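Chapter 4
Where Does It Go? Storage, Habit, and the Things We Lose

I once spent most of an afternoon looking for a tape measure. I was supposed to be hanging a shelf, and I had the shelf, the brackets, the screws, a pencil behind my ear, the whole outfit. The tape measure I found at dinnertime, in the drawer with the dish towels, where I had put it so I would remember where it was.

I tell this story on the first day of every class I teach on household management, and every year the room splits. Half of the students laugh because they would never do such a thing. The other half laugh because they did it last week. This chapter is for both halves, but I'll admit I wrote it with the second half in mind (my people!).

So far in this book we've looked at how a home uses its money and how it uses its time. Chapter 4 is about how it uses its space, and in particular about the small decisions we make dozens of times a day when we put something down. We hardly notice making them. You come in with the mail in one hand and your keys in the other, and a second later your hands are free and the mail and the keys are somewhere. Where? Well, that's the question, and most of the time the answer was settled by whatever flat surface you happened to walk past first.

In my field we call these places landing spots. A landing spot is any surface where objects collect without anyone having decided that they should. The kitchen counter is the champion, followed by the dining table, the top of the dryer, and that one chair in the bedroom. You'll find landing spots in tiny apartments and in enormous houses. My first apartment, in Brodville, had exactly one counter, and I still managed to lose a checkbook on it.

There's nothing wrong with a landing spot as such. Things have to go down somewhere! The trouble starts when an object's landing spot and its home are two different places and the trip between them never gets made. A home, in the sense I'll use it from here on, is the place where everyone in the household would look first. Please notice that word everyone. If you're the only person who knows the scissors live behind the flour, the scissors don't have a home. They have a hiding place.

Small containers make this more interesting. People buy baskets, trays, and holders because they want to give things a home, and often it works beautifully. But a container is an object too, and it needs somewhere to live just as much as whatever goes inside it. I've visited plenty of kitchens where the bins and trays had turned into the clutter.

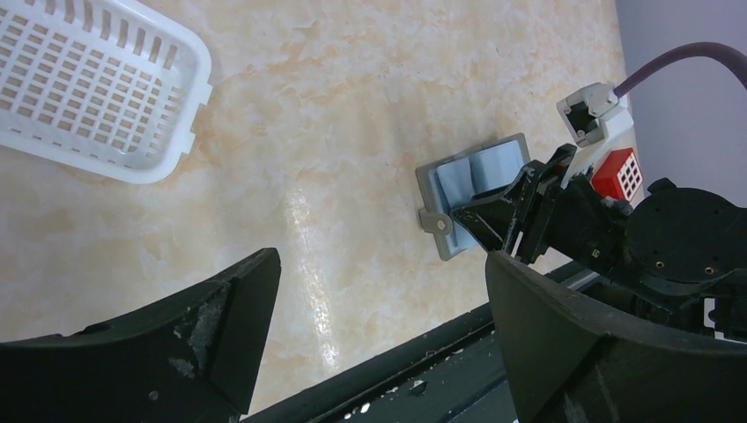 Figure 4.1. A slotted plastic basket and a gray holder with a light blue pad, on a marble-patterned countertop.

My old neighbor Abdelkrim Nasr had a good rule about this. He wouldn't bring a new container into the house until he could tell you two things: what was going in it and which shelf it was going on. He drove his family a little crazy with it, I think, but I never once saw him hunt for a battery. I've borrowed his rule for the first exercise at the end of the chapter, so if it drives your family crazy too, you know who started it.

Now for some vocabulary, and I promise to keep it short. Reach is how far you have to stretch, bend, or walk to get to something. Frequency is how often you need it. Nearly all sensible storage comes down to matching those two. The coffee mugs you use every morning belong between your waist and your shoulders, close to the coffee. The turkey platter can live over the refrigerator, and you can get the stepladder out once a year and complain about it like the rest of us.

It sounds too obvious to need a chapter, doesn't it? Try this before you decide. Open the drawer nearest your stove and look at what's sitting at the very front. Is it what you reach for most? Mine, the morning I wrote this page, held a set of corn holders. I can't tell you the last time I used corn holders. Meanwhile the spatula was wedged in the back under a rolling pin, and I'd been fishing it out every day since June.

Drawers get this way because we fill them once, usually on moving day, when we're tired and just want the boxes gone. Then we live for years with choices we made in an hour. Moataz Zaki, who taught this course before me and left me all his notes, used to have students empty a single drawer at home and put things back only as they needed them. Whatever was still in the box at the end of the term got talked about in class. There was always a garlic press, and somebody always defended it.

We'll take all of this up in order. The first section deals with landing spots and how to map the ones in your own home. The second works through reach and frequency, with a floor plan of a small house in Selthorpe that we'll rearrange together (get a pencil, you'll want to draw on it). After that comes the part my students argue about most, sharing storage with other people, whose idea of where the tape goes may be very different from yours.

Before you read on, write down the last thing you lost at home, where you looked for it first, and where it was. Keep the paper. You'll need it for the discussion questions in Section 4.3.

4.1 Mapping Your Landing Spots

Start at whichever door you use the most, even if that's the one through the garage. Walk in the way you would on an ordinary evening, bags and all, and stop at the first place you'd naturally set something down.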